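Most shirts don't need ironing. They need to be hung up within a reasonable time of the washer stopping, a window most of us miss by a day.

## Drying cotton without the iron

Set the spin low. Anything past the gentle setting wrings creases in, and you'll spend the evening negotiating with them.

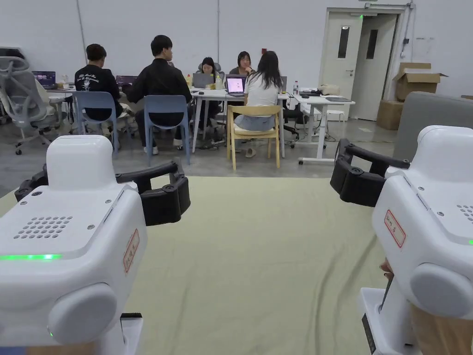

*Last changed: 2020-05-11*

Shake each piece hard, once, from the hem. Then lay it on a bed or a covered table and pull it lengthwise until the side seams lie straight. Jersey forgives a firm tug – linen holds a grudge.

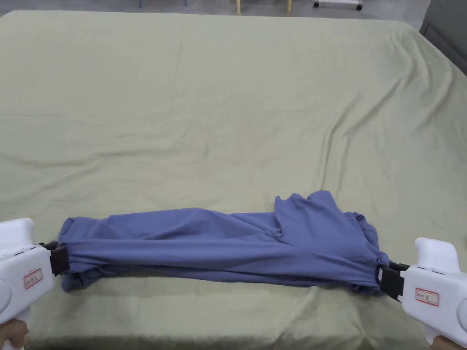
Wilton, April

It has rained here for 14 days, so a word on indoor racks. Leave a hand's width between garments, open a window a crack and turn everything after 10 hours. Dagný Þrastardóttir swears by a fan. Her hydro bill swears as well.
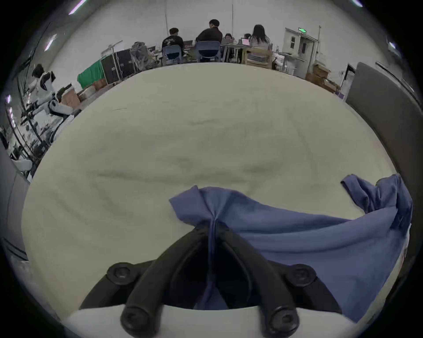 Collars are next. Flatten them with your palm while the cloth is still damp, working from the points toward the middle, and button the top button only. Coloured things go inside out and away from the sun, unless you favour grey.
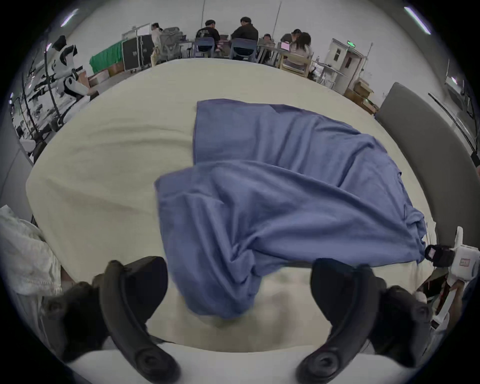
Olari Tenants' Laundry Club

Questions go to Ditte Ragnarsson in unit 43. Please don't ask her about the missing sock. She has a box of them, and she'll make you look through it.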